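4.2 Surface finish and perceived cleanliness

The second part of the study dealt with how table finish affects the way people judge whether a shared work surface is clean. Earlier work in the Hametville kitchens had shown that users of a shared room wipe a surface when they can see marks on it, and seldom at other times. Marks show more readily on some finishes than on others, so the finish may change how often a surface is wiped without any change in how much it is used.

Three finishes were compared at the Brunthorpe site: plain white, pale wood grain and dark grey. Each was fitted to tables of the same height and size, placed in rooms with the same lighting. The tables were left in ordinary use for 40 working days, beginning in April. Users were told that the furniture was being assessed but were not told that cleaning was of interest. Cloths and spray were kept on a shelf by the door of each room, as they had been before the study.

Wiping was logged on paper sheets by staff who were already present in the rooms. At the end of each day, residue was sampled at 8 fixed points on every table using the Suominen swab method, with one change: the swab was drawn in a single direction along the grain, or along the long side of the table where there was no grain. The change was made after trial runs in which cross-grain strokes gave uneven readings on the textured finish. Readings are given on the Mumer scale, which runs from 0 to 100, with higher values meaning more residue.

The dark grey tables were wiped most often and the pale wood-grain tables least often. Median end-of-day readings followed the opposite order, with the highest values on the pale wood grain. White tables fell between the two on both measures. The gap between white and wood grain was small in the first week and widened later, which suggests that users became used to the look of the patterned surface and stopped checking it closely. We did not ask users about this directly, and the point remains open.

Ratings of cleanliness were collected separately. A total of 3,000 rating cards were handed out over the study period, each asking for a single mark on a five-point line. Cards returned without a table number were left out. The pale wood-grain finish received the best ratings in every room, including on days when its swab readings were the poorest of the three. A table top with this type of finish is shown in Figure 4.

Ratings were therefore a weak guide to measured residue, and the two are treated as separate outcomes in the models reported in Section 5.

Figure 4. White table with a pale wood-grain top.

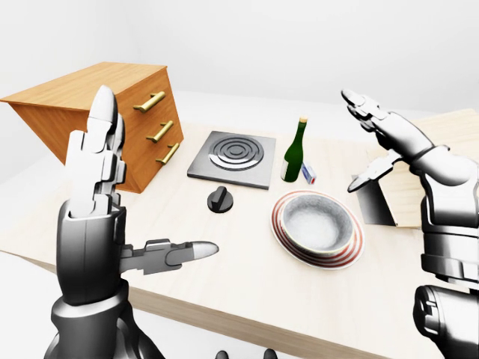
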